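Skakomus, the indoor boat ride at Suwannarat park, reopens in January with a new control system and 39 rebuilt figures. Karthik Bhuiyan, who leads ride engineering there, said most of the work sits below the waterline.

"The old flume pump moved more water than we needed," he said. "We set the boats at a fixed spacing and cut the flow." Each boat now clears the lift hill before the next is released, and hourly capacity stays at 1,700 riders.

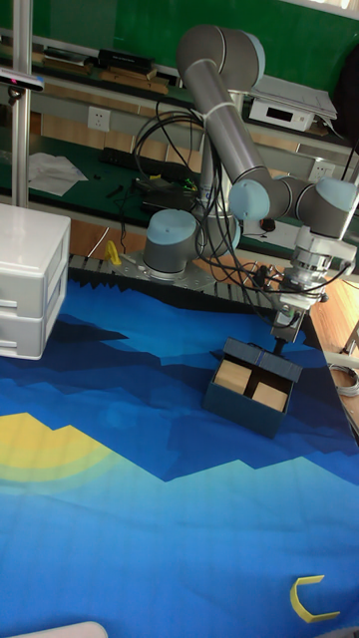 The figures took longer. Their air cylinders have been replaced with electric drives, and motion files run from a show controller called Fernilex. "Air gave us drift – a head turn that was on cue in the morning would lag by closing time," Bhuiyan said. The ride track is 163 meters long, and every cue is tied to boat position, with the timer kept only as a backup.

Lighting was redone last. Bhuiyan wants the cave section darker still, but the exit signs set a lower limit. "We measured it twice," he said. "That level is staying."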